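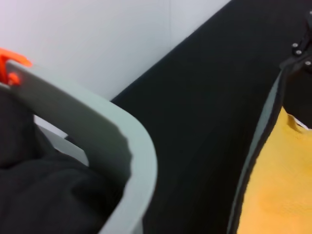 Section 6 covers the demonstration station on a visitor day. The cloth demonstration is the one most sites run first, and it needs the least floor space. Lay out the fabrics before the doors open and check them on the wrist camera view, the same view that guests follow on the wall monitor. A bright yellow cloth reads clearly next to a black surface, even at the side of the picture, while black fabric bunched into folds shows mainly as creases and shadow. Use at least one strong color in every set so that people standing at the back can follow the work.

Home | Set-up | Demonstrations | Care | Parts | Contact

6.1 Before guests arrive

1. Place the Bamton station with its back to a plain wall. Leave 44 inches clear on the guest side.
2. Put down the floor tape supplied in the Indby visitor kit. Guests stay outside the tape whenever the arm has power.
3. Turn on the controller and wait for the steady green light. A cold start can take several minutes.
4. Open the Zamar panel on the laptop and choose Visitor Mode. Top speed is now held to 600 millimeters per minute.
5. Press the stop button once, confirm that the arm will not move, then release the button and clear the message.
6. Run the cloth program one time with no guests in the room.

Note: Visitor Mode turns itself off when the controller is restarted. Choose it again after any power loss — the panel does not remind you.

CAUTION: Do not reach past the tape to straighten a cloth while a program is running. Press Pause, wait for the arm to come to rest, and then reach in.

6.2 Running the cloth demonstration

1. Tell guests what the arm is going to do before it does it. One or two sentences are enough.
2. Press Start. The arm moves to the first cloth, closes on it, lifts it and carries it to the drop area.
3. If the arm misses, let it try again. The program allows three tries and then returns to the rest position.
4. When the arm is at rest, press Pause before you take questions.
5. Reset the cloths by hand. Shake each one out and drop it so that it lands in loose folds. A cloth pressed flat is hard to pick up.

Each run uses one place in the log. The log holds 2,000 runs and then writes over the oldest.

Note: Thick, fuzzy cloths are easier to grip than thin ones. If your site supplies its own, wash them once before use to get rid of loose lint, and keep them away from the joint covers.

6.3 Letting a guest take a turn

Guests aged 13 and over may use the hand controller with an operator beside them. The operator keeps the stop button in hand for the whole turn.

1. Switch the panel from Program to Hand.
2. Show the guest the open and close trigger first, with the arm at rest.
3. Let the guest move the arm toward one cloth only. Remove the others.
4. End the turn with Return to Rest. Do not let the guest park the arm.

CAUTION: Ask guests to take off scarves and lanyards and to tie back long hair before a turn.

6.4 Closing down

1. Return the arm to rest and turn off the controller.
2. Wipe the camera window with a dry lens cloth. Do not use the demonstration cloths for this.
3. Check the screws on the wrist by eye. If one stands proud, leave the station off and see Section 9.
4. Copy the log to the Ansah drive and write the number of guests on the visit sheet.

Related sections
Section 5: Leveling the station
Section 7: Demonstrations for school groups
Section 9: Wrist and gripper checks
Appendix B: Visit sheet (blank)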